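How to Oil a Wooden Tabletop

Posted by Ileana Pop, 28 March 2025

You need sandpaper in 120 and 180 grit, a can of clear hardwax oil, two lint-free cloths and an old bank card. I used Wundis oil, which cost me 29 dollars for the small can.

1. Clear the table and wash the top with dish soap and warm water. Let it dry overnight.

2. Sand with the grain, 120 first, then 180. Go easy near the edges - it is easy to round them over without noticing. Skip the power sander if the top is veneer.

3. Vacuum the dust, then wipe with a barely damp cloth.

4. Pour a small puddle of oil and spread it thin with the card. Rub it in with a cloth and wait 17 minutes.

5. Wipe off everything that has not soaked in. Look across the top from a low angle to find shiny patches, and wipe those again.

6. Leave it until the next day and put on a second coat the same way.

Lay used cloths flat outdoors to dry before you throw them out. Oily rags in a heap can catch fire on their own.

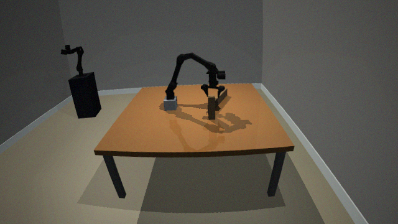
Keep water and hot cups off the table for the first week. After that, one thin coat each March is enough for normal use.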